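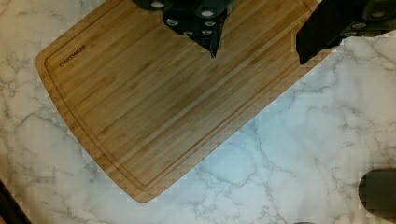

Figure 2. A bamboo board with a juice groove, lying at an angle on a marble counter.

4.2 The board and the counter under it

We come now to the part of the study that gave us the most pleasure to write up, and it concerns an object so common that several of our households forgot to mention it when we first asked them what they kept out on the counter. They listed the kettle, the toaster, the fruit bowl, the radio, and then, when we came to visit and stood in the kitchen with them, there was the cutting board, lying where it had been lying all along. We have come to think that a cutting board is treated as a piece of the counter for much of the day and as a tool only for short stretches of it, and the pages that follow are an attempt to say how people move it from one condition to the other.

The board in Figure 2 is a good place to begin. It is rectangular and made of bamboo, with the maker's name, OAKSWARE, set in small letters near one end and running the same way as the grain. The name caused some confusion in our early notes. One of us wrote "oak" in the materials column on the strength of the lettering alone, and the entry had to be corrected later on, after which we agreed that materials would be recorded from the grain and only afterward checked against any writing. We mention the slip here for the benefit of anyone using the Prirell kitchen inventory sheets, which ask for the brand before the material and so invite exactly this mistake.

What interests us more is the way the board lies. It is set diagonally on the marble, and readers who cook will know how often a board ends up like this. Household guides tend to show boards squared to the front edge of the counter, and when we asked people to show us where the board "goes," most of them squared it too, with a small push at each corner, as though tidying up for a guest (and of course we were guests, and we were given a great deal of coffee). In their own kitchen diaries, though, the same people described turning the board a little way toward the dominant hand, or toward the sink, or toward whichever pan the onions were going into. We call this the working angle. We make no claim that there is one correct angle, and we did not measure it in degrees. We only wish to point out that it belongs to the job in hand and that it gets smoothed away when someone is asked to present the kitchen properly.

Two of the households taking part in the Stirby visits talked about the angle without any prompting from us. In the first, the counter was shallow and a large board could not be set with its long side running from front to back without hanging over, so it was turned until it fit. The habit had outlived the reason for it: the family had since moved to a kitchen with a much deeper counter and went on setting the board slantwise there too. In the second, the angle was a matter of company. Two people liked to prepare supper together, and with the board turned they could each reach a corner of it without bumping elbows. They told us this with a good deal of laughter, and then demonstrated with a bunch of celery, and we were persuaded.

4.3 Grooves, faces, and what people do with them

A groove like the one in Figure 2, which follows the edge of the board a few centimeters in and turns a rounded corner at each end, divides opinion more than any other feature we asked about. It is sold as a channel for juice, and the people in our study who roast meat were fond of it for that reason. Others cut mostly bread, herbs, and vegetables, and for them the groove was where crumbs went to hide. A number of people regarded the flat area inside the groove as the real board and the strip outside it as a sort of margin. They would put things there that they did not want mixed with the rest, such as a garlic clove waiting its turn, the trimmed ends of beans, or the knife itself when it had to be set down for a moment. We found this charming, and we also found it useful, as it explains why people so often say that a grooved board is smaller than it looks. The working surface they have in mind stops at the groove.

Where a board is grooved on one face and plain on the other, the two faces were usually given separate duties. The common arrangement was groove up for meat and fruit, plain side up for bread and everything dry. People kept to this with varying degrees of strictness. A printed name can help, since it lets a cook tell the faces apart from across the room, and several of our participants referred to "the name side" and "the other side" quite naturally. When the lettering had worn off in the wash, some had drawn a small mark in its place, and one person had gone so far as to burn a letter into the edge with a hot skewer.

Bamboo came up in the interviews chiefly in connection with weight. Those who owned a bamboo board and a heavier hardwood one kept the hardwood board standing against the wall for special meals and reached for the bamboo one on ordinary evenings. They liked its color as well, and more than one person told us that a honey-colored board on a pale counter made the kitchen look as if somebody lived in it. We had not asked about looks at all in the first version of the interview guide. After the April visits we added a question, and the answers were among the longest we received.

4.4 Living with marble

The counter deserves a few words of its own. Owners of white marble spoke about it the way people speak of a beloved relative who must be seated away from the window. They worried over lemon juice, red wine, beetroot, and turmeric, and the cutting board was for many of them the first line of defense. This changes what the board is for. On a laminate counter the board protects the knife and catches the mess. On marble it is also a landing place, and we heard of boards being used to hold a dripping jar, a tea bag, a cut tomato, and a bottle of vinegar, with no cutting planned at any point in the day. In such kitchens the board tended to stay out permanently, and its owners were uneasy when it was away being washed.

Marble is slippery under a light board, and here people had worked out remedies of their own. A damp dishcloth folded underneath was by far the favorite. Rubber shelf liner cut to size came next, though some disliked the look of it and would take it out before visitors arrived. A few simply leaned on the board with the heel of the free hand and thought nothing of it. The Urio guide to small kitchens recommends fitting rubber feet, and we should add that feet on one side put an end to the habit of turning the board over, so that the bread side is lost. Participants who had tried it noticed this at once and mostly took the feet off again.

We return to the matter of putting away in Section 9, where the drying and storage of boards is taken up together with the Indetau diaries. It is enough to say here that a board left out on the counter should not be read as untidiness by anyone coding these kitchens. In our first round of coding it was entered under "items not returned," beside unopened mail and stray mugs, and we have since moved it to a heading of its own.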